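Tevwood rental cabin, June walkthrough
Checklist with my comments

Okay, second full check of the season! I started at 7:30 with coffee in hand and went front to back, same as always.

Front steps: PASS. The loose tread is fixed and it feels great underfoot.

Porch rail: FAIL. Two wobbly posts on the creek side (I gave them a good shove and did not love what I felt). Zixuan Hou is bringing brackets from Trirkville.

Smoke alarms: PASS. Pressed every button, upset every dog on the road.

Carbon monoxide alarm: REPLACE. It still chirps on the test, but it's past the date on the back. New one ordered, $26.

Fire extinguisher, kitchen: PASS. Needle in the green, pin in place, tag initialed.

Water heater: PASS, with a note. The tap ran hotter than I like, so I turned the dial down a notch — please recheck before the next guests.

Bedroom windows: PASS. Both open all the way and stay up on their own.

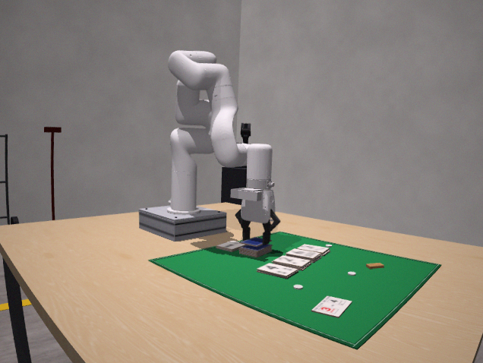
Dryer vent: FAIL. So much lint! I cleaned what I could reach, but the outside flap sticks and needs swapping.

Propane tank: PASS. No smell, no bubbles with the soapy water. Meter at the shed read 2,032.

First aid kit: PARTIAL. Out of burn gel and the small bandages.

Still open: rail, alarm, flap, kit. Spent so far: $159.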